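About Wikside

Wikside helps small and mid-sized companies decide what automation equipment to buy, what it will cost to own, and when to buy it. We do not sell robots. We do not take commissions from the people who do. Clients pay us a fixed fee for a plan and a budget, and they can take both to any supplier they like.

Farhad Shahbazi started the company after eleven years in purchasing at a packaging plant. Twice in that time he signed for a robot cell that sat idle for most of its first year. The machines were fine. The plant had not set aside money for grippers, guarding, floor work or training, and each of those had to wait for the next budget. Most of what we do today comes out of those two purchases.

What we do

Our work falls into planning, budgeting and purchase support. Some clients want all of it and some come only for the last part, with three quotes in hand that do not match.

Planning starts on your floor. One of us spends two to four days watching the job you want to automate, talking with the people who do it, and writing down the parts, the weights, the reach and the exceptions. Exceptions are where the money goes. A task that looks the same all day usually has a box that arrives crushed or a part that comes in upside down, and the equipment has to cope with it or someone has to stand nearby.

Budgeting covers the full life of the equipment. Our standard worksheet has 42 lines. The arm itself is one of them. Others include end-of-arm tooling, cables and spares, mounting, displays and computers, network drops, electrical work, safety review, software renewals, operator hours during setup, and what it costs to move the cell later. We fill in the lines with you, and we mark which figures are quotes and which are estimates.

Purchase support means we read the proposals, put them on the same basis, and sit in on the supplier calls if you want us there. We also write the acceptance terms. A supplier should know before the order is placed what the machine has to do before the last payment goes out.

The Driris floor

Driris is our shop space, and clients are welcome to visit. It is a working room with brick on one side, plenty of shelving and fixtures that get moved around often. We use it to try a task at small scale before anyone commits to a full cell. A trial normally runs for 60 hours of handling time, spread over several weeks, and the results go straight into the budget.

Trials have changed a lot of plans. Liepiņa, a bakery supply distributor, came to us ready to order two arms for its repacking line. After the trial they bought one arm, a better gripper and a second set of fixtures, and put the remainder toward conveyor repairs they had been putting off. Clinomari, which assembles clinic furniture, went the other way and added a spare controller to the order once they saw how long a replacement would take to arrive.

We keep a price log for everything we purchase or get quoted. It now holds over 400 entries, down to cable ties and marker boards. When a client asks whether a number looks high, we can usually answer the same afternoon.

Who we are

Farhad Shahbazi runs the company and leads most first visits.

Teófilo Pacheco manages the Driris floor. He sets up the trials, builds the fixtures and decides what is worth repairing.

Agnese Dambrauskienė handles budgets and contract terms. She came from equipment leasing and built the worksheet.

Aurelio Zamudio covers electrical and network planning, including site surveys.

Ieva Paju schedules trials and visits, and keeps the price log up to date.

When to call us

The best time is before you ask for quotes. Many of our clients close their capital budgets in October, and a plan with a trial takes about three months, so early summer works well. If you are past that point, call anyway. A proposal review can be done in a week.

We turn down some work. If the job changes every few days, or the building lease is nearly up, we will probably tell you to wait — and we will put the reasons in writing so you can show them to whoever asked for a robot. The first visit costs $596 plus travel. We take that off the planning fee if you go ahead.

Visits to the Driris floor are by appointment. Use the contact form and tell us what you make, what you would like to automate, and the budget year you have in mind. Ieva will reply with open times. 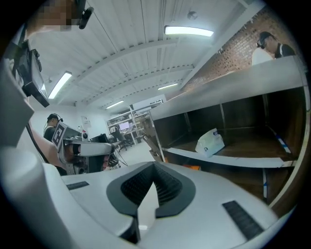 Work under way on the Driris floor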